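Search this site Enter keywords Go

Automation in a Staff Kitchen: Effects on the People Who Work There
Student Project Report, Workplace Studies
9 July 2023

1. Background

Gallegos is a catering firm that prepares lunches for the offices of Bumar. The firm is considering a robot arm for plate handling and basic preparation, and has asked Rollitz, a supplier of kitchen automation, to model the tasks in simulation before any purchase is made. Our group studied the plan from the point of view of the kitchen staff. We held interviews with eight employees over two weeks in July and reviewed the simulated tasks with them.

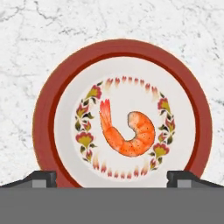

Plate handling was the task employees raised first. A normal lunch service requires 222 plates, and nearly all of them are now carried by hand. Staff in the plating area reported sore wrists by the end of a shift and were in favor of passing this work on. Their main concern was pace — they did not wish to be timed against a machine.

2. Tasks Under Review

The model kitchen, named Kondetti by the supplier, contains a sink, a marble counter and a kitchen scale. Four tasks were discussed in the interviews: plating, weighing, wiping down and putting away utensils. 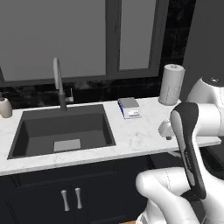

Figure 2. Counter with sink, scale and paper towels; parts of the robot at right (simulation).

Weighing portions is at present a task for senior staff, who also use it to train new employees. Several of those interviewed feared that this training would be lost if the task were automated. We recommend that new employees continue to weigh portions by hand during their first month.

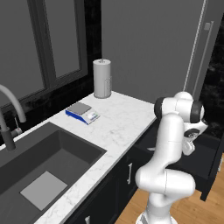 Floor space was a further point of discussion. Two employees asked where they would stand while the arm was in use, and whether they could stop it themselves. The present plan gives that authority to the shift supervisor only. We consider this unsuitable.

3. Knives and Drawers 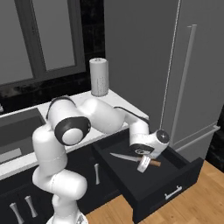

Employees were most cautious about any task involving blades. Written rules should state who may reach into a drawer, and when. Staff also asked that knives be returned to the same place every time — a habit they already keep among themselves.

4. Recommendations

Gallegos should consult kitchen staff before job descriptions are changed, provide paid training during working hours, and place a stop control within reach of every work position.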